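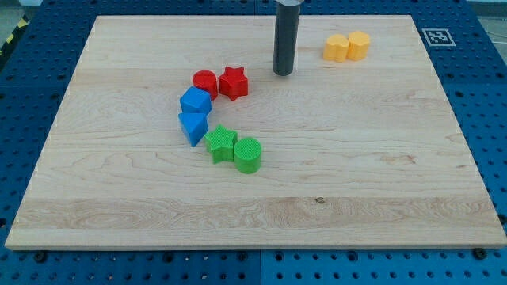 # Re: [cell-users] arm stopped low over the board, again

Elsa Dahlgren wrote on 17 Feb 2021:

> Can somebody who was on the cell yesterday write up what happened? All I have is a log line that says "contact limit, axis 3" and a stop 747 seconds into the run. I'd like to know
>
> - was the tool touching anything when it stopped
> - who cleared the fault and how
> - is the board the same one we calibrated with
>
> Please don't run the sorting job until we've talked. Vik has the same config loaded and I don't want it happening there too.

Elsa, quick answers, I have to be out the door soon.

**Touching?** Yes, the board. Tool came down over an empty spot near the back, short of the yellow heart and the yellow octagon-ish one, and just kept going. It wasn't a pick. Heard the thump, then the drives cut out. None of the blocks got hit. Reds, blues and greens stayed in their curve on the left side, so at least the layout is still good for a rerun.

**Who cleared it?** Me. Hit reset on the pendant, jogged up by hand at low speed, then lowered it again slowly to see where the controller thinks the surface is. It's reading the wood lower than it really is, by 2 mm. Which is plenty with that rounded tip, there's no give in it.

**Same board?** No, and I think thats the whole story. The old one went back to Semwood in July and we got the maple one in its place. It's thicker. Somebody redid the marker calibration (the marker is on the blue table, off the board, so it came out fine) but the surface height is a separate number in the Treder file and that never got touched. Most picks work anyway becuase the blocks stand tall enough to hide it. Moves to a bare spot don't.

What bugs me more: the contact limit was set to 600. I thought we'd agreed on 40 for anything near the table. Looks like the Rusimeo import put the default back. So it pushed way harder than it should have before it quit.

Done so far:

- limit back to 40, saved, checked after a power cycle
- sorting job locked on our cell
- surface height NOT changed yet, want a second person there when we measure

Still to do:

- check the limit on Vik, today please, before anyone jogs it
- look at the tool collar for play. Looked ok to me but I only wiggled it
- put the board thickness in the startup checklist

Small dark spot on the board toward the front, don't know if it's a dent or just the wood. Not where the tool hit in any case.

Keep hands out of there until the height is fixed, even in slow mode. Back at my desk after lunch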